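# 【在做】夹爪夹不锈钢碗沿,总是碗先歪,求大家帮忙看看

**铁皮萝卜**(楼主)

先说结论,还没搞定,所以来发帖。

老坛友可能记得我去年那个帖子,就是在家里折腾机械臂收拾餐桌的那个。当时大家说先把手臂本体弄稳再谈抓东西,我听话,前前后后改了好几轮,现在外壳也装上了(银色那套分段的,对,就是当时有人说像摩托车护膝的那套),底下套了黑色的波纹护套,腕部换成了白色方盒子,夹爪接在腕子前头。关节用的 Hutoleck 的模组,主控是 Umach 那块板子,夹爪是照着 Yvette Sutherland 放出来的 Kim 夹爪图纸改的,手指换成了我自己画的黑色那版,比原版窄一点。

现在的流程是这样:桌上放碗、勺子、叉子、杯子,手臂从桌子这边伸过去,先夹碗,挪到旁边,再去管餐具。塑料杯还好说,夹得扁一点它自己会弹回来。问题全出在碗上。不锈钢的圆碗,边是卷的,手指一合,碗就往一边翘,翘起来以后再往上提,十有八九在半空里转一下,然后哐当。我家楼下邻居已经在电梯里问过我是不是在装修了。

试过的办法:

- 手指内侧贴硅胶片,贴了一层,后来又贴了一层
- 夹持电流往下调,调到满量程的 30%,再低就夹不住勺子了
- 合爪速度放慢,慢到我可以去倒杯水回来
- 换过碗,小一号的更惨

我自己的猜想是两根手指没有同时碰到碗沿,先碰到的那根把碗推歪了,后碰到的那根再压一下就定型在那个歪的角度上。但是我不确定是标定的问题还是机械间隙的问题。腕部那个转轴用手掰是能感觉到一点点旷量的,不多,可是手指伸出去那么长,到指尖就放大了。

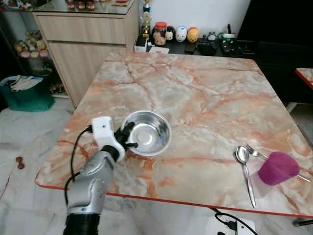

另外还有个让我很烦的事情,就是夹爪那根线。现在是从腕部白盒子侧面出来,绕个弯顺着小臂垂下去的,腕子一转线就跟着甩,有几回甩到桌沿上,我怀疑这个也在拽夹爪。留的余量是 30 厘米,短了转不开,长了又晃荡。有没有人做过类似的走线,求指点!图纸、参数都可以贴,只要有人愿意看。

---

**慢三拍**

先占个座,慢慢看。

你说两根手指不同时碰到,这个我很信。我那台也是,左右连杆的孔是打印件,孔径差一丝丝,合起来永远左边先到。后来我把孔全部扩了压铜套,好了一大半。你是压套还是直接螺丝穿过去当轴?

---

**铁皮萝卜**(楼主)

> 你是压套还是直接螺丝穿过去当轴?

……直接螺丝。

我知道你要说什么了。

---

**慢三拍**

那我就不说了哈哈。

---

**老猫修电机**

我说两句不一样的。压套当然要压,但是我不觉得这是主因。

你想一下碗沿是什么形状:圆的,外面还带个卷边。你两根手指是平的吧?平面去夹一个弧,接触的地方就那么一小条,碗的重心又在碗中间,离你夹的地方隔着半个碗。你就算两根手指同时到,提起来那一下碗也得往下坠,绕着接触那一条转。硅胶贴再多层,它也只是软一点地转。

所以我的看法是:夹碗沿这个动作本身就别扭,应该从里往外撑,或者手指做成带槽的,让卷边卡进去。你纠结标定没意义。

---

**小数点后两位**

楼上"纠结标定没意义"这句我不同意啊。

楼主说的是"碗先歪",也就是合爪的时候就歪了,碗还在桌上呢,跟提起来以后绕着转是两码事。桌上歪就是横向推力不平衡,或者夹爪的中心没对准碗沿那条边。槽可以解决第二步,第一步你还是得对准,不对准你那个槽连卷边都进不去,直接骑在上面。

@铁皮萝卜 你夹之前,手指张开的时候,碗沿是在两根手指正中间吗?你怎么定的这个位置?

---

**铁皮萝卜**(楼主)

腕部前面有个小传感器,拿它测距离,测到碗边就停,然后再按固定的偏移量往前送一点。偏移量是我用尺子量的……用的是学生直尺……

说出来感觉自己好业余,你们别骂。

不过老猫说的我也觉得有道理,因为确实有那种情况,桌上的时候歪得不厉害,我心想这回成了吧,一提起来它就开始慢悠悠地转,跟表演似的。所以我感觉是两个毛病叠在一起。

---

**小数点后两位**

学生直尺不丢人,我第一台的底座是用披萨盒划的线。

不锈钢那个反光你得当心。你那个传感器要是红外的,打在抛光内壁上反回来的东西根本不能信,碗稍微换个角度读数就飘。你做个实验:手臂不动,碗放好,读个数记下来;碗转一点,再读;往碗外面贴一圈纸胶带,再读。要是贴胶带以后一下就稳了,那你就知道该怪谁了。

---

**老猫修电机**

反光这个我同意,这个说得对。

但是我坚持碗沿要换夹法。你们年轻人什么都想用软件补,机械上一个槽的事儿。

---

**小数点后两位**

我四十多了老猫。

---

**老猫修电机**

那也年轻。

---

**阿橘在车间**

路过讲一下走线。我在 Presthorpe 共享工坊那边跟人一起做过一台差不多的,也是外走线,也甩。我们试过三种弄法,顺便都讲了吧:

第一种是扎带一路扎死在小臂上,只在腕部那里留一个弧。好看,但是扎死以后腕子转到头会硬拽,有一次直接把插头从板子上拔出来,插座都翘起来了,心疼了一天。

第二种是走里面。你有外壳,按理说外壳和骨架之间有空的。不过你那个外壳是分段的,段和段之间会不会夹线,你得自己看。我们的就夹,夹破皮,短路,Umach 的板子倒是有保护,自己重启了,就是把我们吓得够呛。

第三种就是后来一直在用的,拿一小截弹簧一样的螺旋线(以前座机电话听筒那种),腕部出来接它,再接普通线。腕子转的时候它自己伸缩,不甩。丑是真的丑,有人说我们的机器人在打长途。

我投第三种。

---

**慢三拍**

打长途笑死。

螺旋线会不会有拉力啊?它自己是想缩回去的,等于一直有个小小的力在拽夹爪。

---

**阿橘在车间**

有一点点,可是这个力是稳定的呀,稳定的力你标定的时候就一起算进去了。甩来甩去那个才没法弄。而且买软的那种,硬的别买,硬的掰都掰不动。

---

**铁皮萝卜**(楼主)

螺旋线这个妙啊!!我家里还真有一个旧电话,我妈不让扔的那种。我去看看能不能下手。

(在想怎么跟她说)

---

**半桶水工程师**

新人弱弱问一句,为什么不用吸盘……

---

**老猫修电机**

碗可以,叉子呢?

---

**半桶水工程师**

哦……

那碗用吸盘,叉子用夹爪,两个都装?

---

**老猫修电机**

装得下吗?楼主那个腕子前面再挂一套气路,自重就上去了。关节模组末端能带多少?

---

**铁皮萝卜**(楼主)

末端我自己给定的上限是 500 克,包括夹爪。夹爪现在就占了大头,留给碗的没多少了。所以吸盘暂时不考虑,谢谢半桶水老哥,想法是好的,我也馋过。再说气泵那声音,我邻居真的会上来的。

---

**半桶水工程师**

懂了,学习了。那我再问一个,能不能让碗别光溜溜地放在桌上,底下垫个防滑垫?这样合爪的时候它就不容易被推走了吧。

---

**小数点后两位**

这个问题问得一点都不新人。垫了是会好,可是你就把毛病盖住了。楼主以后总不能要求家里人每次吃完饭把碗放在垫子上吧?

---

**慢三拍**

我家就有餐垫啊,每次都放在餐垫上啊,这有什么问题?

讲真,我觉得自己家用的东西,能用就行。又不是要卖。垫个垫子几块钱的事情,非要死磕。

---

**小数点后两位**

先找到原因再垫,我没意见。一上来就垫,以后换个杯子换个盘子,又来一帖。

---

**慢三拍**

来就来呗,帖子多了论坛热闹。

---

**铁皮萝卜**(楼主)

两位别吵,垫子我记下了,放在最后一招。我那张桌面是石纹的,挺滑,碗在上面确实一推就走。

今天晚上先做胶带那个实验。

---

**铁皮萝卜**(楼主)

做完了,来汇报。

小数点老师,你是对的。不贴胶带的时候,碗转一点角度,读数就跳,有的时候跳得离谱,说碗在墙那边。贴一圈纸胶带以后,稳得跟换了个传感器一样。我在那儿愣了好一会儿,想起去年一整个冬天我都在调偏移量……

然后我又没忍住,贴着胶带跑了 30 次夹碗。歪还是会歪,但是歪的方向终于一致了!全都往同一边倒!以前是随机的,你们懂这个区别吗,方向一致说明有救啊!

提起来以后掉下去的有 9 次。还是多,不过比以前强太多了,以前我都不好意思数。

---

**小数点后两位**

方向一致就是系统误差了,好办。现在去压铜套,去掉间隙,然后重新量偏移。拜托换把卡尺。

---

**老猫修电机**

掉的那些,是怎么掉的?转着掉的还是滑下来的?

---

**铁皮萝卜**(楼主)

转着掉的。基本都是。提起来,碗的另一头往下沉,沉到一定程度手指就含不住了。

---

**老猫修电机**

我就说吧。

槽,兄弟,槽。

---

**小数点后两位**

好,这个给你,老猫赢一局。

---

**慢三拍**

截图了,论坛历史性的一刻。

---

**Yvette Sutherland**

大家好,有人把这个帖子转给我看,中文是我读得慢、写得更慢的,有说得不对的地方请原谅。

Kim 夹爪我当初画的时候想的是夹方的东西,盒子、瓶子,没有想到碗沿。原版的手指宽一些,你改窄以后,抗扭转会差一点,这个你应该知道。我觉得老猫先生说的槽是对的,不过请不要把槽做成很紧的。卷边每只碗都不一样,紧了就只认一只碗。可以做成 V 形,开口大,底下软,让边自己滑进去。

还有一件小事:如果两个手指的连杆用螺丝做轴,请至少用光杆段长的那种,螺纹不要在孔里磨。图纸说明里我写过,可是那一页字很小,是我不好。

---

**铁皮萝卜**(楼主)

啊啊啊原作者!!

您那一页我看到过,我真的看到过,然后我手边只有全螺纹的,就……对不起……

V 形这个我马上去画。开口您建议多大合适?我怕开太大了夹叉子的时候叉子柄会掉进槽里,立不住。

---

**Yvette Sutherland**

叉子和勺子用指尖前面平的一段夹,V 形往后放。碗沿伸进去深一点,就到槽里了。一根手指两个区域,不用换。

开口大小你打几个试,我没有你的碗。

---

**半桶水工程师**

"我没有你的碗",想做成签名档。

---

**阿橘在车间**

插一句,前后分区的话注意夹叉子的时候手指尖要能碰到桌面。叉子那么扁,贴在桌上,你指尖要是有倒角或者硅胶太厚,底下就抠不进去。我们当时夹勺子比叉子容易,勺子柄拱起来一点嘛。叉子要是压在别的东西底下就更烦。

---

**铁皮萝卜**(楼主)

对!我现在就是这样,杯子一倒就滚到叉子柄上头去了,要先把杯子拿走才能动叉子。程序里面顺序是写死的,碗、勺、叉、杯,碰到这种就傻在那里。我都是自己伸手过去把杯子拿开,然后假装没发生过。

---

**小数点后两位**

顺序先不要动,一次改一样东西。你这个帖子已经有传感器、间隙、手指、走线四摊了。

---

**慢三拍**

还有防滑垫。

---

**小数点后两位**

还有防滑垫。行了吧。

---

**老猫修电机**

夹持电流也得再议。V 槽做好以后碗是靠形状挂住的,不用那么大力,你可以碗用一档,餐具用一档。Hutoleck 那个模组能在线改电流的,不用重启。

---

**铁皮萝卜**(楼主)

能在线改?我每次都是断电改参数再上电……

我这一年到底在干嘛……

---

**老猫修电机**

说明书后半本。

---

**铁皮萝卜**(楼主)

更新一下,免得大家以为我跑了,顺便记个日子:2019年1月30日。

铜套压好了,光杆螺丝也换了,夹爪空着合的时候,左右两根终于看不出先后了(肉眼看啊,慢动作还没拍)。腕部那点旷量我没动,拆那个要把外壳全卸下来,螺丝孔有几个已经有点滑丝,先不招惹它。

V 形手指打了几个版本。第一版开口太小,碗沿骑在上面,跟小数点老师当初说的一模一样。第二版进得去,可是材料太硬,进去的时候咔一下,碗会弹。第三版底下垫了软的,目前最好,碗放进去以后提起来还会往下沉一点点,沉到某个位置就卡住不动了。我拿着手机在旁边等它掉,它没掉!我都有点失望了哈哈哈。

螺旋线也装了。我妈那边谈妥了,代价是我给她重新买一个电话。软硬刚好,就是颜色跟整条手臂不搭,先这样吧,能用我就很满足了。

还没弄的:胶带的问题。总不能每只碗都贴纸胶带端上桌,看着像手工课作业。小数点老师有没有正经点的办法?

---

**小数点后两位**

不要正对着内壁打。传感器斜一点,去看碗的外侧和桌面的交界,或者干脆从侧面接近的时候多读几个数取中间的。要是还飘,就换个原理的。超声的那种对着弧面也有毛病,但是不怕反光。

或者你别测碗了,手指碰到再说。你现在电流能在线读吧?慢慢往前推,电流一抬就是碰到了,退一点,合爪。笨办法,稳。

---

**老猫修电机**

碰到再说这个,碗会被推走,桌面滑。

---

**慢三拍**

所以——

---

**小数点后两位**

不许说。

---

**慢三拍**

防滑垫。

---

**铁皮萝卜**(楼主)

我今天下单了一块防滑垫。你们满意了吧。

我想的是先拿它做对照,有垫没垫各跑一轮,看推的时候碗能走多远。要是碰触那个办法在没垫的情况下也能用,垫子就留给我妈放电话。

---

**阿橘在车间**

我们那边有两种材料的软垫边角料,你要的话我给你寄一点,做手指衬垫用的,比硅胶片厚,不太会起边。私信我地址。

---

**铁皮萝卜**(楼主)

私信了,谢谢阿橘!

---

**半桶水工程师**

楼主 V 形手指第三版能不能放个文件?我也想打一个试试,我家是瓷碗,摔一个少一个,很紧张。

---

**老猫修电机**

瓷碗你先拿不锈钢的练。

---

**铁皮萝卜**(楼主)

文件等我把软底那块的厚度定下来再传,现在那个是我拿美工刀修出来的,跟图上不一样。二月份吧,过完年。瓷碗真的先别试,我这边不锈钢的已经磕出好几个小坑了。

---

**Yvette Sutherland**

传的时候请也写上你用的螺丝型号,用大字。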